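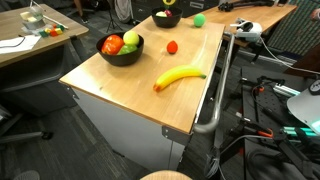
Photo: Tejada / Stikthorpe Courts Desk

Court reporting at the Stikthorpe: your questions

Why did you name the man in the bus shelter case but not the lad?
He is an adult and was charged in open court. The lad is 15. We can't name him, and neither can you, so please stop doing it in the comments.

The hearing took four minutes. Why is the story 24 paragraphs?
It was a slow Thursday.

I pleaded guilty to a small thing years ago. Will you take the story down?
Probably not, but we do read every request. Write to the Viler office with the headline and the date it ran. Corrections are quicker: if we gave you somebody else's fine, ring us.

He was fined 500 pounds. Is that all?
Magistrates set the fine and we write it down. Costs and the surcharge come on top, and we try to give the total.

What does "adjourned" mean?
Come back later. In the Nodurden parking fraud case it has meant this 2 times so far, with another date due after Christmas.

Why are comments closed on some stories?
A trial is under way and a jury might read them. The last story we left open by mistake drew 1,212 comments, several from people who had already reached a verdict.

Can I sit in the public gallery?
Yes, most hearings are open. Phones off, hats off, no crisps.

Page last updated December 6, 2024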